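Wirkari Saitensatz für E-Gitarre, vernickelter Stahl

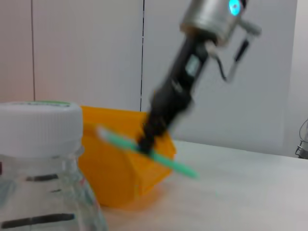

Roboterarm mit silberfarbenem Gehäuse und Greifer über einem Tisch

Der Saitensatz Wirkari eignet sich für sechssaitige E-Gitarren mit Standardmensur. Die umsponnenen Saiten sind auf einen sechseckigen Kern gewickelt.

Artikelnummer: 147
Hersteller: Kozma
Lieferumfang: 1 Satz, einzeln verpackt
Staffelpreise ab 4 Sätzen

Musikschulen und Fachhändler richten Anfragen ab 200 Sätzen bitte schriftlich an Frau Ilze Vaher, Vertrieb Iltby.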